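02/02/2026
By Comfort Appiah

I spent most of last week with my head in a drawer, and I'm going to tell you all about it whether you asked or not.

If you've been up to the second floor skills room lately you'll know the supply carts had gotten away from us. I say us, but I was as bad as anyone. You finish a practice session, you're holding half a roll of tape and a handful of gauze, the next group is already in the hallway, and into the top drawer it goes. Do that for a whole fall term and you end up with a top drawer that won't close and a bottom drawer with one glove in it.

So when Zsolt Fekete asked who wanted to take on the carts before the March intake, I put my hand up. I like this kind of job! I'm the person who reorganizes the spice rack at other people's houses. Zsolt gave me 12 days and a budget of $600, which sounded like a fortune until I looked up what drawer dividers cost.

We started by taking everything out. I can't recommend this enough, and I also can't recommend doing it on the floor, which is what we did. Every drawer got emptied onto a sheet, wiped down and left open while we sorted. I found adhesive dressings from two different room names ago (remember when we were the Arabzadeh Suite?), a very nice pen that I've been accused of stealing, and more alcohol wipes than I think this building could get through in a year. Anything past its date went into a box marked PRACTICE ONLY, and that box now lives under the sink, well away from the carts.

Then came the big argument, which was about what goes on top. Zsolt is firmly in the "things you grab first" camp, so gloves, wipes and tape in the top drawer, heavier stuff at the bottom. I'd wanted to go by procedure, so you'd pull out one drawer for wound care and another for taking blood and have everything right there. We went back and forth over two pots of coffee. In the end we tried it my way for a morning and I had to admit it was a pain, because practically every procedure needs gloves and we'd have had to put a box in each drawer. Zsolt was very gracious about it. Mostly.

The layout we settled on goes like this. Top drawer is gloves, wipes, tape and the small scissors. Below that are dressings, smallest at the front. Syringes and the practice needles come next, then tubing, and the deep drawer at the bottom is for anything bulky – basins, pads, the big blood pressure cuffs. Same order on all 4 carts, so if you learn one you've learned the lot. I've asked Hatell for sturdier dividers for the shallow drawers, and until they turn up we're using cut-down cardboard, so please be gentle.

Labels! I printed a set on the office machine and they looked lovely for one afternoon and then curled up at the corners. The second set is on the waterproof stock from Clulta and so far they're holding. They go inside the lip of each drawer and not on the fronts, partly so we can swap them when the layout changes, and partly because the fronts need wiping every day and I got tired of picking gluey bits off with my thumbnail.

A word about keys. I know it's a nuisance when you come in and the cart you want is locked. I also know that when it isn't locked, things wander. For the open practice hours the key can stay in the lock on the cart you're using.

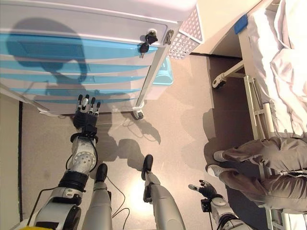

When you're done, it comes out and goes back on the hook in the office, please, with its tag still on. We had one key go home in somebody's coat pocket over the break and come back in January smelling of peppermint. I'm not naming names, you brought cookies, you're forgiven.

Baskets and bins are the other thing people keep asking me about. Baskets are for whatever you need during that session and that session only, so please empty them before you leave. Bins are for clean packaging and paper. No sharps, ever, not even the blunt practice ones, which have their own container by the door. And if a cart feels like it's dragging when you push it, have a look at the casters before you shove harder. I pulled an amazing amount of hair and thread out of one wheel and it rolls beautifully now.

I still have a bit of the money left and I'm torn. Zsolt wants a Widolex wall rack for the splints, which have been living in a laundry bag since forever. I'd sort of like a proper step stool, as I'm five foot one and the top cupboard and I are not on speaking terms. If you have an opinion, leave a note in my mailbox or grab me at lunch.

The contents lists are taped inside the supply closet door, one for each cart. If you use the last of something, put a line through it and I'll restock at the end of the day. If you think something's in the wrong drawer, come and tell me before you move it. I'll probably say yes, I just want to fix the label too.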